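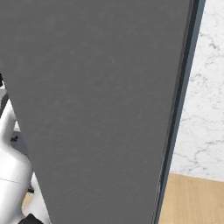 Well, I finally got myself along to the open day at Grustunach on 12 October 2021, and I'm so glad I did! Ewurabena Bonsu from the Wimo project had us all crowded round a big screen, watching a simulated robot practise with doors in a made-up room (marble wall, wooden floor, much smarter than my kitchen). I'd pictured something out of a film, but most of the morning was one white arm and one big plain grey door, over and over, and I was glued to it.

She told us they'd run 463 practice goes that week alone, and that doors are a real pain because the arm keeps losing sight of what's behind them. I asked if it ever gets cross. It doesn't, apparently, but she does.

There were 11 of us in my group and the tea was very decent. They're doing another one in December, so put your name down at the Flolen desk if you fancy it.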